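Riltcombe > Kitchen cell > Guides > Pre-session inspection

Pre-session inspection, kitchen counter cell: hand guiding and remote control
Checklist with inspector's comments, October issue
Inspector: Hedvika Čierny. Reviewed by: Jérémie Millet.

12 shares | 4 comments

Scope

The list covers the single-arm kitchen cell at Riltcombe when it is used to record demonstrations. Two modes are in use. In hand guiding the operator holds the wrist and moves the arm through the task. In remote control the operator sits at the Picard desk and moves a leader handle, which the arm copies. Items marked H apply to hand guiding only, items marked R to remote control only. Unmarked items apply to both.

Complete sections 1 to 3 with the arm disabled. An item that cannot be passed is a stop, unless the comment says otherwise.

1. Area and people

1.1 Floor clear of loose leads and spills. PASS.
1.2 Only the operator and one observer inside the floor line. PASS. Comment: on Monday there were three people inside it during set-up. The arm was disabled, but the rule has no exception for set-up.
1.3 Observer holds the enabling switch and has no other task. PASS.
1.4 Long hair tied, lanyards off, sleeves above the wrist (H). PASS.
1.5 Operator at the desk has a direct view of the gripper as well as the screen (R). PASS WITH COMMENT. The chair had been moved and the view was blocked by the desk monitor. Chair returned to the floor mark. Please leave it there.

2. Stops and power

2.1 Emergency stop at the counter: press, confirm the drives drop out, reset. PASS.
2.2 Emergency stop at the Picard desk: same test. PASS.
2.3 Enabling switch: release and full squeeze must both stop motion. PASS. Tested in each position at the lowest speed setting after section 3 was complete, and entered here.
2.4 Arm holds position when the drives drop out. PASS. Slight settling at the wrist, inside the limit on the Sistden service sheet.
2.5 Mains-powered kitchen appliances on the counter switched off at the socket. PASS. They are there as obstacles and are never run during a recording.

3. Arm and gripper

3.1 Wrist fixings: witness marks aligned. PASS.
3.2 Wrist cable: no kinks or rubbed sheath, enough slack for full rotation both ways. PASS WITH COMMENT. Turn the wrist slowly by hand to each end of travel and watch the cable for the whole movement. Checking the two end positions alone does not find a snag halfway.
3.3 Gripper pads clean and fully seated. PASS. Wiped with a damp cloth, left to dry before use.
3.4 Grip force set to the value on the task card. FAIL, then PASS. The setting had been left over from the previous task. Corrected before any object was handled. The card is to be read aloud by the observer from now on.
3.5 Speed limit active. PASS. 10 per cent for the first pass of any new task, whichever mode is used.
3.6 Guiding mode: arm does not drift when released (H). PASS. If it drifts, the tool weight entered in the controller is wrong. Do not correct for drift by pushing against it, as the push is recorded along with the task. 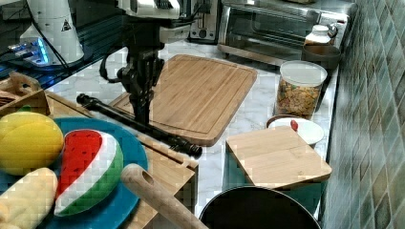 4. Objects and counter

4.1 All objects on the task card present, none added. PASS WITH COMMENT. The card lists objects by name only. A small sketch of the starting layout should be added to it.
4.2 No real knives, glassware or hot food in the cell. PASS. Toy food only for placing tasks.
4.3 Cutting boards flat or firmly supported if set at an angle. PASS. A propped board must stand up to a light tap at its top edge.
4.4 Long-handled items: grip point agreed before the start. PASS WITH COMMENT. A handle held near one end swings wide when the wrist turns, and the far end can reach things the gripper never gets near. Walk the far end through the path before recording. Allow 90 mm between it and any fixed surface, the wall tiles included.
4.5 Pans empty. PASS.
4.6 Canisters closed. PASS.
4.7 Height limit set above the countertop. PASS. The software limit knows the gripper tip only. It takes no account of the length of anything held.

5. Demonstration

5.1 Operator states the task, start pose and end pose before moving. PASS.
5.2 Hands on the guiding points only, never between the fingers or under the wrist (H). PASS WITH COMMENT. One operator steadied an object with the free hand while guiding. Recording discarded, operator briefed again. If an object needs steadying, the task is not ready.
5.3 Leader handle matched to the arm pose before the link is closed (R). PASS. The arm will not follow until the two agree, but a near match can still give a small jump. Keep the tool clear of the board when closing the link.
5.4 Delay between handle and arm acceptable (R). PASS. If the operator begins to move and wait, move and wait, stop and check the connection.
5.5 Contact with the counter made slowly and straight down. PASS.
5.6 Dropped object: stop, disable, then pick up. Reaching in with the drives live is a stop for the day.
5.7 Failed attempts labelled as failed before the next one begins. FAIL. Recording 453 was saved without a label and has been set aside. Bosari will add a prompt to the recording software. Until that is fitted, the observer keeps a paper log.

6. Close-down

6.1 Object released onto the counter, gripper open, arm raised to park. PASS.
6.2 Drives disabled, key removed and returned to the desk. PASS.
6.3 Recordings copied and the file total checked against the log. PASS. Store now at 1567.
6.4 Defects entered on the cell sheet. PASS.

Open actions

Starting layout sketch for task cards (4.1) — H. Čierny.
Label prompt in the recording software (5.7) — Bosari.
Second floor mark for the desk chair, so that both front feet are located (1.5) — J. Millet.

Result: cell released for both modes, paper log required under 5.7.

Comments (4)

J. Millet: 3.6 should say which tool weight was entered. We have two sets of fingers now and they differ.

H. Čierny: Agreed. I will add a line for the finger set and the weight at the next issue.

J. Millet: Does 4.4 apply to the rolling pin? It is short compared with the other handles.

H. Čierny: Yes. Anything that sticks out past the fingers on either side.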